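The towel post (finally)

July 28, 2022

Quick one because I have to be out of the house in an hour and I promised this post like three weeks ago. Towels. Folding them. Where they go. What I got rid of. I know, thrilling.

So the background. We moved to the Flumbridge place in spring and the linen closet here is a joke. One tall skinny cupboard at the end of the hall, shelves so deep you lose things in the back and so narrow you can't put two piles next to each other. The old apartment had a proper closet with a door that shut. This one has a door that shuts if you lean on it.

I had been doing what I always do, which is fold in half, fold in half again, shove. By June the whole thing was a landslide. You'd pull out a hand towel and get a beach towel in the face. Patricio's line was "we don't own towels, they own us" and he was not even joking, he'd just had the beach towel incident.

Step one was getting everything out. Every towel in the house, including the gym bag ones and the one living in the trunk of the car. Over 50. For two people and a dog who hates being dried! I had no idea. Some of them I swear I have never seen before. There was a whole set from my aunt still with the ribbon on.

Piles on the bedroom floor: keep, dog, rags, give away. I was pretty ruthless. Anything crunchy went to rags. Anything with bleach spots went to dog. Anything I was keeping only because it matched something we dont have anymore, gone. Ended up with 21 keepers and that includes the kitchen ones, so I'm calling that a win. My friend Nadhirah Krishnan says it's still too many. Nadhirah Krishnan lives alone and has in-unit laundry that works, so.

Give away pile went to the animal shelter, they were really happy to get them. Call first though, ours only takes them on certain days and I drove over there on the wrong one with the whole back seat full.

OK so folding. I need a flat surface for this, I can't do it on the bed like my mother does, it all goes wavy and I get annoyed. A wood table is perfect, a bit of grip but you can still slide the fabric around. And corners first, always corners. If you grab a towel in the middle you're going to be there all day turning it around looking for the short end. Find a corner, run down the hem to the next one, then you know what you've got.

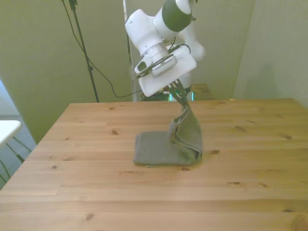
The hem is really the trick to the whole thing, you're lining up hems and ignoring everything else. The middle of a towel is never square. Ours have all shrunk in weird directions and if you try to match the fabric itself you end up with a trapezoid. Match the hems, smooth toward the fold, done. A little bit of bulge in the middle is fine. Leave it.

I used to do thirds the long way because a magazine told me to. It looks gorgeous on an open shelf, all those fat rolled edges facing out. In a skinny cupboard it's useless, the pile gets too tall too fast and falls over sideways. So now it's:

Bath towels: half the long way, half again, then thirds. Comes out as a sort of brick. The bricks stand up on their own if you don't rush the last fold.

Hand towels: half, then thirds. These are the easy ones. If you have kids or a husband who wants to help, hand these over.

Kitchen towels: thirds, then half. Totally different drawer anyway, I'll get to that.

Washcloths: I don't fold them. They go in a bin. I tried folding them for four days and I felt my life leaving me.

Standing them up vs stacking. I went back and forth. Everyone online files them upright now like records and yes it looks great, and yes you can take one without wrecking the rest. But it only works if the container is full. Take three out on laundry day and the others flop. What I've got now is upright in the bins on the two shelves I can see, and plain stacks on the top shelf where the guest ones live, since no one touches those for months.

The bins. I bought Dilano ones first, the soft fabric kind with the handles. They sagged. By the end of the first week they looked like somebody sat in them. Sent them back. Then I found the Kikuchi ones secondhand, hard sided, a little scuffed, and they're great, they slide right to the back and pull all the way forward so the deep shelf thing is not a problem anymore. I needed 4. I bought 3. I will be buying one more, if anyone local sees one please message me, I'm serious.

Measure your shelf depth before buying anything. Measure with the door closed too!! There's a hinge in ours that eats a good bit of space and I did not find out until I was trying to close it.

A few of you asked about color. I'm not a matching person but after the purge we were left with mostly grays and blues and I have to say it calms me down. White shows everything in this house. Dark ones leave fluff on everything, I had navy ones once and I was picking navy out of the shower drain for a year. A grayish one that doesn't really commit to being gray or blue hides pretty much anything. Would buy again.

And terry over waffle, sorry. I know waffle is having a moment. Waffle dries faster and takes up half the room and I hate how it feels, I get out of the shower and it's like drying off with a placemat. We have terry and I'll make the space. They fold up chunkier but they hold the fold better too, you can put one down on the table and walk off and it's still folded when you get back. Waffle sort of exhales and opens up again.
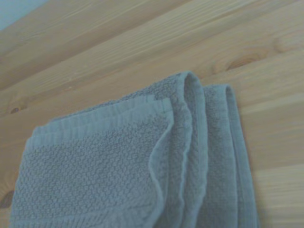
Washing, since you're going to ask

Less detergent than you think. Half of what I used to use. No fabric softener at all, it makes them feel nice in the store-display sense and then they just push the water around on you. If they've gone stiff I do one wash with plain white vinegar in the softener slot and then a normal one after. Not together with bleach, ever, please read the bottle.

Shake them before the dryer. Like properly snap them, one at a time, it takes a minute and the loops stand back up. Patricio thinks I'm beating the towels. Whatever. Medium heat, take them out when they're done and not the next morning (me, all of last winter).

Fold them warm if you can, on the table, same day. If I leave the basket on the chair it's over, the basket becomes the closet. We lived out of that basket for the whole of May.

The kitchen drawer

Separate system because kitchen towels get used up so fast. Second drawer by the stove, folded small, standing up in a row front to back. New ones go in at the back, take from the front. That way you're not using the same two favorites until they fall apart, which was what we were doing. There's a red checked one I hadn't seen since the move and it turns out it's the most absorbent one we own.

Rags are under the sink in a bucket. Not folded. Don't fold rags, come on.

Dog towels on a hook by the back door. I had them in a very cute lidded basket from Kasten, and it was the right idea, except that when the dog comes in soaking you have one hand on the dog and you're not opening a lid. Hook. The basket now has wrapping paper in it.

How it's holding up

It's been three weeks-ish and the closet still looks ok! Not photo ok. One of the bins is half full of Patricio's running shirts and we're having a conversation about that. The top shelf hasn't moved. The hand towels are the messiest because everybody grabs those, and I refold them when I'm waiting for the kettle.

Putting things away definitely takes less time, I do a load and it's folded and in before I've thought of a reason not to. The thing I'd change is the labels. I made little paper ones and taped them on and they all peeled off within days, the hall gets humid from the bathroom. So either tie-on tags or nothing. We know which one has the bath towels. Guests can ask.

Still to do: sheets. Oh god the sheets. Fitted sheets especially, I have watched so many videos and I still end up with a ball. Nadhirah says she just folds it into the pillowcase with the rest of the set and closes the door and I think that's where I'm headed. I'll do that post in August if I've figured it out, maybe later if not, my sister is visiting and needs the guest room which is currently where the "maybe" pile is.

Ok I'm late. Tell me in the comments what you do with beach towels, because mine are in a suitcase under the bed right now and I don't love it. And if you have a spare Kikuchi bin, the tall one, you know where I am.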